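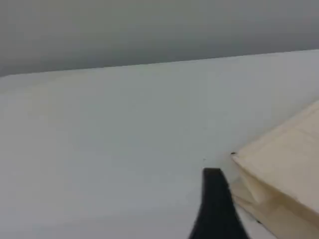 Customers keep telling us they bought the Pudamon Play Food Set for one child and ended up with the whole family sitting down to a pretend lunch, and one grandmother wrote in May to ask if we would please make more pastries, as hers are always the first to be "sold out."

We hear you, and we love those letters! The Pudamon set (item 2897) has 12 pieces in all, a mix of fruit, buns and baked goods in the soft colors our Eskola line is known for, and it goes nicely with the Tammont play kitchen if you happen to have one already.
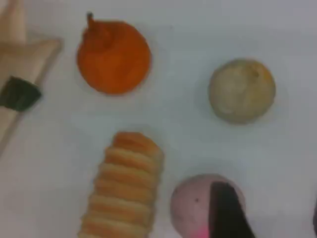 Each piece is a comfortable size for small hands, and we suggest the set for ages 2 and up, though plenty of older brothers and sisters seem to find their way over to the table too. Wipe the pieces with a damp cloth and let them air dry before they go back in the box (please, no dishwasher).

Orders leave our Plolmont warehouse on weekdays. Gift wrap can be added at checkout.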